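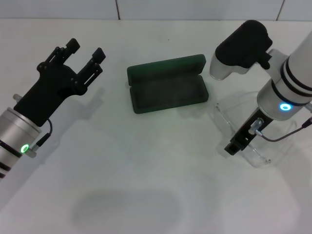
What does a departing member of an income-sharing community take with them?

In most communities of this type, a departing member takes personal belongings and a modest leaving allowance, and gives up any claim to the land, the buildings and the businesses. The details depend on the agreement signed at the time of joining, and these agreements differ far more than prospective members tend to expect.

I have been reading membership agreements for several years, first as a member of Valico and later as an occasional adviser to groups that are drafting their own. The following remarks concern the leaving clause. They reflect my own views and should not be taken as legal advice, which every group ought to obtain in its own state before anyone signs.

The older model

The Greso colony, founded in 1858, kept a single bound book in which each adult signed away all property on arrival. A person who left received a suit of clothes, a pair of boots and whatever sum the elders thought proper. The book records 66 departures. Some entries show a generous payment and others show nothing at all, with no reason given in either case. Two families took the colony to court, and the second suit forced the sale of the mill.

Historians of the movement usually treat Greso as a story about religion. I read it as a story about paperwork. The elders had complete discretion, and discretion of that kind is difficult to defend in front of a judge or at the supper table. Several of the families who stayed later wrote that they had stopped trusting the book well before the mill was sold.

Current practice

Valico pays a fixed leaving allowance of $500 to any member who has completed the provisional year. The amount was set when the community was small and has been raised once. Assets held before joining are treated separately: a member may keep savings in an outside account, but may not draw on them while in residence, and any interest goes to the common fund. On departure the account is released in full. I consider this the strongest part of the agreement. A person who knows that the door is open usually finds it easier to stay.

Zindolov takes another approach. Labor credits accumulate over time, and each full year of residence adds to the allowance until it reaches a ceiling. The arrangement rewards long service, and older members speak well of it. It has also created a liability that appears nowhere in the annual accounts. If several long-term members were to leave in the same season, the community would have to borrow. The planners there are aware of the problem and discussed it at length in January, without reaching a decision.

Maeng is a cohousing group with a shared kitchen and separate household incomes, so the question takes a different form. Members own shares, and a departing household sells its share back at a price fixed by formula. The difficulty is timing. The group has up to 33 months to complete the purchase, and a family that needs to move for work may wait for most of that period with its money tied up. Applicants read past this line. I did so myself when the document was first sent to me.

Matters the clause should address

The first is illness. A member who leaves because the community cannot provide suitable care is in a very different position from one who leaves for a job in the city, and few agreements distinguish between them.

Children are the second. Valico's agreement makes no mention of them at all. When a couple with two daughters left some years ago, the allowance for each child was settled in a meeting that ran until 11 p.m. and left hard feelings on both sides. A single sentence in the agreement would have spared everyone that evening.

There is also the question of return. Amos Lindqvist, with whom I shared the bookkeeping at Valico, argued for a written right to come back within one year without repeating the provisional period. His proposal did not pass. I voted against it at the time, on the ground that it would unsettle work planning, and I have since changed my mind. People leave for reasons they do not fully understand – a parent's death, a quarrel, a long winter – and a number of them would make good members a second time.

Expulsion deserves a separate section of its own, with its own procedure and an outside mediator named in advance. Combining it with voluntary departure, as Zindolov does, gives the impression that everyone who goes is under suspicion.

Readers who are drafting an agreement may wish to ask a former member to read the leaving clause before it is adopted. Former members notice different things. Groups that would like my comments on a draft may send it by Friday, after which I will be away from my desk for the rest of the month.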